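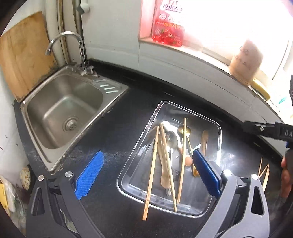 Residents of Isley House are reminded that the arrangements for shared kitchens change from September 2026, following the review carried out in February. The review received 100 written replies, and the management office is grateful to everyone who took the time to respond. The point raised most often was the storage of small items. Many residents asked whether they might leave spoons and chopsticks out on the counter in an open tray, and this will continue to be allowed on every floor. Sharp knives must be kept in the drawer beside the cooker and must not be left out overnight.

**Cupboards and fridges**

Each flat will have one named shelf in the dry cupboard and one in the fridge. Labels are available from the ground floor office and should show the flat number only. Food without a label will be removed on the first Monday of each month. Items in the freezer are not affected for the present, although the office may return to the matter if space remains short on floors 2 and 4.

**Cleaning**

The cleaning contract has passed from Clinach to Vasylenko. The new firm will clean floors, sinks and cooker tops on weekday mornings. Its staff have been asked not to wash up, and residents should clear the sink before leaving the kitchen. Requests for a deep clean - after a spill inside an oven, for instance - should be made in writing to Marta Nechyporuk, Housing Services Manager, who will reply within two working days.

**Repairs**

Faults with kettles, toasters and extractor fans should continue to be entered in the repairs book at reception. A sum of £2000 has been set aside this year for the replacement of small appliances across the building. Residents who wish to bring in an appliance of their own must have it tested first. Testing is free of charge, and appointments may be made at reception during opening hours.

**Quiet hours**

Kitchens remain open at all times. Residents are asked to keep noise low after 10 pm, particularly on the upper floors, where the kitchens adjoin bedrooms. Doors to the corridor are fire doors and must not be wedged open.

Questions about shelf allocation should be addressed to Stefaniia Zakharchenko at the ground floor office. The full kitchen rules are posted on the noticeboard by the post room, and large print copies may be had on request.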